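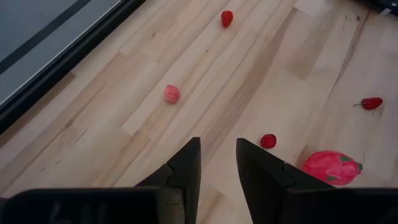
Who gets to speak for the faithful of Losturora?

3 min read

I have now read the Losturora Statement on Faith and Public Life twice, once on the bus and once at the kitchen table with a pencil, and I still couldn't tell you what it wants anyone to do. It's against hatred. It's for dialogue (the word turns up in nearly every paragraph). It notes "with concern" and it welcomes "with hope", and then there are the signatures, which take up more room than the argument does.

Let me start with those, as I suspect the organisers did. The Hoshino Foundation paid for the gathering and the Hoshino Foundation wrote the invitations, so it shouldn't surprise us that the first name on the page is Toshio Minami, who chairs it. Mr Minami has been generous to this city and I've eaten his sandwiches at more than one launch. But he isn't a priest, an imam, a rabbi or a monk, and as far as I know he has never claimed to be any of them. He signs on behalf of "people of all faiths". Which people? Did they get a letter?

I'm a churchgoer, on and off. Mostly on in January, if you must know, when I'm full of resolutions. Our congregation at Grenus Road has 600 names on its roll and was represented at the gathering by precisely none of them, unless you count the bishop's office, which sent somebody who left before lunch. The mosque two streets down did rather better and got a place on a panel, though it was the panel on catering for large events. I'm not making a joke, that's what it was called in the programme.

And this is what bothers me about the whole business of interfaith statements. I'm all for people of different religions getting together! I've done it for years, in draughty rooms, usually over something quite dull like parking at festivals or who has the keys to the burial ground. You learn an awful lot about your neighbour's beliefs when you're both trying to get the council to reopen a gate. But those meetings don't produce anything you could frame, so they don't get a foundation behind them, and the people who go to them are hardly ever the people asked up on to the stage at Dakora Hall.

Juniper Wojcik made a version of this point from the floor, and I thought she was given short shrift. She wanted to know why there were five sessions on leadership and not one on women who teach in religious schools, who must between them have shaped more belief in this city than every speaker on the platform. The chair said it was an excellent question and that it would be "taken forward". It isn't in the Statement. I looked.

To be fair (I do try), Yasuo Fukuda's talk on chaplaincy in prisons was the real thing, and I'd have happily listened to him for the rest of the afternoon. He talked about men who don't know what they are, who tick a box for one religion and ask for the books of another, and how little use it is to hand them a representative. I scribbled that down on the back of my programme. Then we broke for coffee and Jordan Stockdale got up and told us religion was a "stakeholder space", and I'm afraid I stopped taking notes.

My other grumble is money. Foundations like moderate voices, and "moderate" has a funny habit of meaning whoever already agrees with the foundation. I know a few believers with quite stern opinions on gambling, on rents, on what the city spends its cash on, and they're far from cranks. They read the same scriptures the signatories do. They'd have put something in that Statement worth arguing over, and I'd sooner have an argument than another page of hope and concern.

Hideaki Honda, who drafted the text, tells me there'll be a second gathering next year and that suggestions are welcome. So here are mine, Hideaki. Hold it in somebody's actual place of worship. Let the congregations choose who comes. And leave the signatures off until there's a sentence in it that one of us might refuse to sign.

Last updated 10/17/25

Contact us | Copyright, all rights reserved | Back to top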